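Cusex Workshop – Notebook
Home | Projects | Notebook | Parts list | Calendar | Contact

July, mid-afternoon

Desk day. I came in meaning to finish the parts list for Brultencombe and instead spent most of it on the long-running question of what lives on the desks and what goes back in a box. I've decided the rule is simple: if it hasn't been plugged in or opened since the last entry, it gets a label and goes on the shelf. (I have already broken this rule for my own charger, obviously.)

Little metal bits are still the worst of it. The Sarnska order came to 520 pieces and they're spread over more packets than I'd like. I want them in bags of 100, with the count written on the bag in marker, and I don't care whose handwriting. The last bag I tipped out had 197 in it, so somebody merged two and lost three on the way – check under the desks before you reorder!

Power strips next. I'd love to get them off the desktops and fixed to the back edge, but then the short adapters won't reach, and we're back to bricks dangling by their cords. Leaving it for now.

Power strip, mouse, phone and opened box all sharing one desk, then cardboard or thin wood (take your pick) down at carpet level:

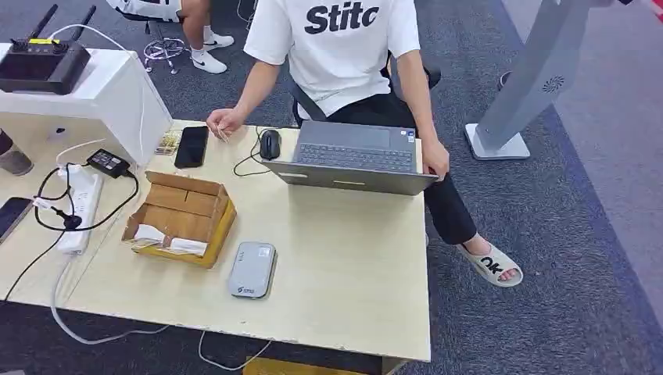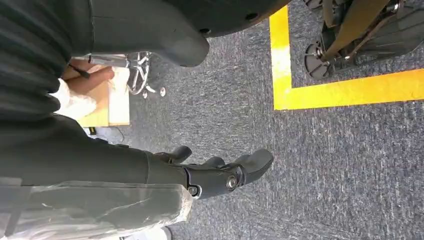 Flat stuff is the other headache. Boards and box panels get leaned on whatever is closest, then they slide, and then a chair rolls over them. I'm going to try the narrow gap beside the shelves, standing everything on its long edge, biggest at the back. If it's smaller than a notebook page it goes in recycling and we stop pretending we'll use it.

Also started a page for the Tamošiūnaitė cabinet, top two drawers only. Cables in the first, adapters in the second, and please coil the cables loosely. I spent ages on one knot this morning and I'm still a bit sore about it.

To do: more marker pens, small bags that seal properly, find the good label tape. Parts list for Brultencombe – still not done, will get to it after coffee.

2 comments | 4 shares
Contact the workshop | © Cusex | Back to top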